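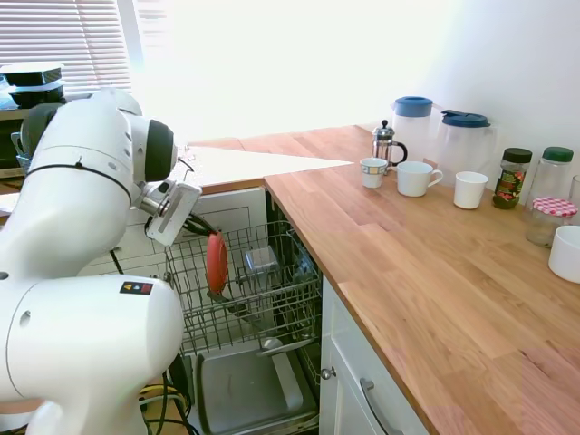

What made the arm stall halfway through its moves last month? The supply was sagging under load, so the controller saw the voltage drop and shut everything down to protect itself.

Shared kitchen bench, Bullberg workshop, July 2021

Marwan Nasrallah swapped in the Foseck supply before lunch, and I spent a happy couple of hours rerunning the old log against it. The run stopped at move 1,283, which is further than we have ever got, and this time the stop was mine – I had left the speed limit at 800 from the bench tests and never put it back. Silly, but a good sort of silly, because it's a fault I can fix with one line.

I still don't love the way the wrist settles after a long reach. It seems to hunt a little before it makes up its mind, and I'd like to try the softer gains from the Skorkum branch (Marwan kept a copy, bless him) before we touch anything mechanical. Two of the cable ties near the base want redoing as well – I'll bring the wide ones from home.

To do before August: write down the new home position, label the spare fuses, and ask Marwan where he put the torque wrench.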